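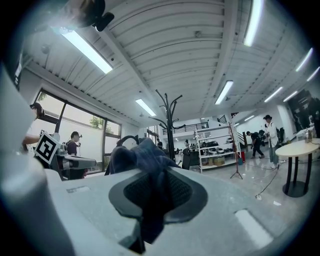 *Navy cloth over the black mesh, with the coat rack right behind it.*

# Pads, cloth and a very patient coat rack

So I finally got to spend a good long session with the hand-held grippers at Pryor, and I came home with sore wrists, a notebook full of scribbles and a pretty strong opinion about mesh. I've been going back and forth on finger pads for our cloth work since the spring (anybody who has sat near me at lunch knows this), and June was when the Hurnetti mesh set and the Buleda smooth set were both in the building at the same time. I jumped on it!

The plan was simple. Same gripper body, same pile of cloth, swap the pads and see what changes. I did 400 picks in all, split evenly between the two sets, taking the cloth off a hook or off a table and letting go of it over a bin. Nele Van Hecke kept score for most of it, and she is a much stricter judge than I am. If a corner dragged, she wrote it down as a miss, and I argued, and she wrote it down as a miss anyway.

Cloth off a hook is where the mesh really won me over. You come in from the side, close on a fold, lift up and away, and the fold stays where you caught it. With the Buleda pads I kept having to squeeze harder than I wanted, and on the thinner stuff the fold would creep out toward the tips while I was still lifting. Heavy cotton was fine on both. The worst by far was an old polyester lining that somebody had cut out of a jacket — slippery, full of static, and it clung to my sleeve every single time.

Things I did like about the smooth pads:

- Letting go. Open the jaws and the cloth drops, done. The mesh hangs on to loose threads, and a frayed towel took me a little shake of the wrist almost every time.
- Cleaning. One wipe and you're back to work. The mesh collects lint like crazy and wants a stiff brush.
- They're quieter when the jaws close on nothing, which I mention only because I'd been hearing that click all afternoon.

Weight turned out to matter more than I expected. With the mesh pads on, my gripper comes to 284 grams more than the old one we used last year, and you feel it once your arm has been up at hook height for a while. I started resting my elbow against my ribs, and then of course all my picks came in low and I had to do a bunch of them over. Next time I'm taking real breaks.

I also tried both of the settings on the Clustero controller, the soft close and the fast close. Fast close is fun for the first few minutes and then you notice it shoving the cloth away just before it grabs. Soft close it is. I set the stop so the jaws leave a gap of 2 mm on the mesh pads, and that was enough for a double fold of cotton without mashing it flat. For single layers I took the gap out completely.

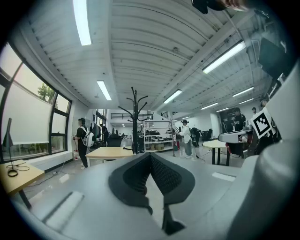

Can I put mesh pads on a gripper that came with smooth ones?

It depends on the screw spacing on the fingers. Ours matched, so the swap took one small hex key and a few minutes, but you'll have to set the closing stop again because the mesh pads are thicker.

A couple more notes while I have the notebook open. The tips wear first. After all those picks, the mesh near the point was already a bit fuzzy, and I'd guess that's from scraping the tabletop when I went after cloth that was lying flat. Coming in at a steeper angle helps, and so does pinching up a fold with the very end of the jaws before you go deeper. I got a lot better at that over the session, so please take my flat-cloth numbers with some salt! The smooth pads went first, while I was still clumsy, and that wasn't fair to them.

Nele wants to run the whole thing again with the order flipped and somebody else's hands, and she's right. She's also asked for 6 new kinds of cloth, including a wool scarf and something with buttons. I've said yes to everything except the polyester lining, which she has already put back in the box.

If you've tried the Hurnetti pads on knits, send me a note. I only had one sweater, it snagged twice, and I'd love to know if yours did the same.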